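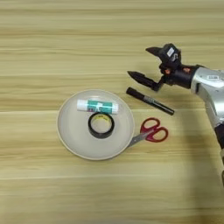
4. Set out your desk supplies

Now for the fun part! The frame of your Garnel desk kit is together, the drawers slide, and you can start giving the small stuff a home. This section covers the supply plate, the marker, and the first round of labels. Take your time with it, as a good layout now makes every craft evening easier later on.

You will need:
Supply plate (any shallow, round plate with a raised rim works well)
Glue stick
Roll of black tape
Black marker pen
2 sheets of Uvdale label cards
A soft, dry cloth

4.1 Wipe the tabletop with the dry cloth, following the grain. Leave the sprays in the cupboard for now.

4.2 Put the plate down near the middle of the table, within easy reach of your usual chair. You'll be amazed how much calmer a table feels when the little things have a rim around them – glue sticks love to roll, and a plate keeps them where you can find them.

4.3 Lay the glue stick on its side in the plate, with the cap pushed on until it clicks.

CAUTION: Never leave a glue stick uncapped on bare wood. Dried glue can lift the finish when you scrape it off.

4.4 Set the roll of tape flat in the plate, next to the glue stick. Before you do, fold over the last half inch of tape to make a tab. It's a tiny habit and it saves so much picking with fingernails!

4.5 Keep the marker on the table beside the plate, on the side of your writing hand. Left-handed? Simply swap it over, and swap the drawer order in section 5 as well.

NOTE: The marker is for cards and tape only. Always slide a spare card under your work before you write, as ink goes through thin paper quickly.

4.6 Cut the label cards along the printed lines. Each sheet gives you four labels, so there are plenty to go round, even if the first one comes out crooked (mine always does).

4.7 Write one label for each drawer. Big, plain words are best: PAPER, STRING, PAINT, ODDS AND ENDS. Let the ink dry before you touch the card again.

4.8 Glue each label to its drawer front. Start at one corner and smooth across to the other. If you'd like to be able to change them, use small loops of tape on the back of the card and skip the glue.

CAUTION: Tape can pull at fresh paint. If you painted your Holloway drawer fronts in section 3, give them 2 full days before sticking anything to them.

4.9 Return the glue stick and tape to the plate when you finish. Cap the marker and put it back in its spot.

Changing things around

The layout is yours to play with. A second plate is lovely for scissors and clips, and the deep Andham tray holds anything taller than a glue stick. In December, when the cards and wrapping paper come out, I give the whole left side of my table over to folding and cutting and move the plate to the right. Try a layout for a week before you change it again – your hands learn where things are faster than you'd think.

If a label peels

Press it down with a warm, dry hand and hold for a slow count of ten. If it lifts again, wipe the drawer front, let it dry, and repeat step 4.8 with a fresh card.

Go on to section 5, Filling the drawers.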